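Good evening, everybody, and thank you to Flynn Hapeta for warming the seats. (Wait for the laugh, he has cousins in Brellonbridge.) Start with my grandmother's fruit tray, and how she fed 12 of us out of it one November, and don't rush that part!

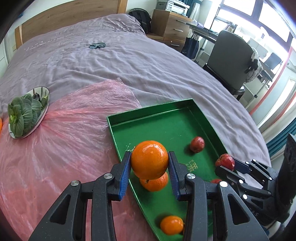

Eating from what you have in the house is my whole subject tonight, and I could go on till midnight. Ask who has citrus going soft at home. Then talk about keeping things apart: tangerines can share a green tray with the red fruit for an evening, but I do like my bok choy on a plate of its own, same as there. Mention the Utley market, nearly 200 stalls, and thank Anselmo Quintana for the tea. Questions until 7:10.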